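# Ticket 121: glass-move demos rejected on replay

Opened 09/03/2019 by Jovita Figueroa
Project: Druker (sim demos, dining table set)
Status: open, and I don't agree with the last close

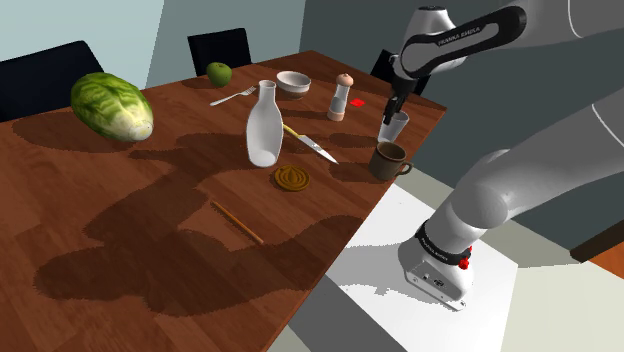

The ticket was closed as "operator variance." I'd like someone to explain what that means, because I was the operator for all 18 demos in the batch and I drove them the same way every time. On replay, 7 fail the grasp check. The recordings look fine when I scrub through them. The checker says the glass was never held.

**What I was told to try**

1. Recalibrate the input device. Did it. Same 7 fail.
2. Update Jerkier to the current build. Did it. Same 7 fail, plus the replay window now opens on the wrong monitor.
3. Drive slower. I recorded 9 new demos at half speed. Four fail. I don't see how that supports the variance theory.

**What I tried on my own**

- Swapped the glass for the mug, same start pose. No failures, but I only did a handful, so don't quote me on it.
- Left the glass as the target and cleared the other objects off the table. Still fails.
- Replayed one bad demo over and over without touching anything. It passed twice. A recorded file should not change its mind.

That last one is why I think the problem is in replay and has nothing to do with how I drive. My guess is that contact on the thin wall of the glass gets computed a little differently each run, and the checker reads a single dropped step as "not held." It's a guess. I haven't seen the checker code and have asked for it.

**Reply from Uvmont support (pasted)**

> Recommend increasing the demo count so the bad ones average out during training.

No. If the checker is wrong, more demos means more good ones thrown away, and what's left leans toward whatever grasp happens to please the checker. The policy will learn that. We went through this with the Hajji set and spent most of November relabeling it.

**Asking for**

- Checker source, or at least the contact threshold
- A fixed seed on replay
- The rejected demos kept on disk until this is settled. Please do not run the cleanup script.

Reassigned to the replay team. I'm not recording any more glass demos until I hear back.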